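Busco a alguien para el bar de Mirnach (media jornada, a partir de enero)

Hola, soy Jussara, y hago cerveza en Trullammont desde que dejé la oficina. Mirnach es pequeña: elaboramos en lotes de 2.000 litros, vendemos casi todo en la comarca y el resto se bebe en nuestro propio bar, pegado a la sala de fermentación. Ahí es donde me hace falta gente.

El puesto es de barra, pero con muchas ganas de hablar de cerveza. Tirar cañas, cambiar barriles, limpiar las líneas, explicar por qué la Seixas (nuestra ácida con uva) sabe como sabe y no asustarse cuando alguien pide «una normal». Urmila Kandpal, que lleva la elaboración conmigo, te enseñará lo que no sepas. 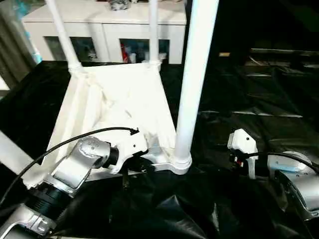
El horario es de tarde y noche, con dos días libres seguidos, y eso lo respeto siempre. Al cerrar toca recoger el local – fregar, vaciar el lavavajillas, dar la vuelta a las sillas y bajar la persiana. No es lo más bonito del trabajo, ya lo sé, pero entre dos se hace rápido!

Pido algo de experiencia en hostelería y castellano fluido. Si además has catado o elaborado en casa, cuéntamelo con todo detalle, que me encanta. Contrato por Wirnum, la gestoría del pueblo, con alta desde el primer día y 10 litros de cerveza al mes para llevarte.

Mándame unas líneas y tu currículum antes del 24/10/2026, o pásate por la barra y pregunta por mí.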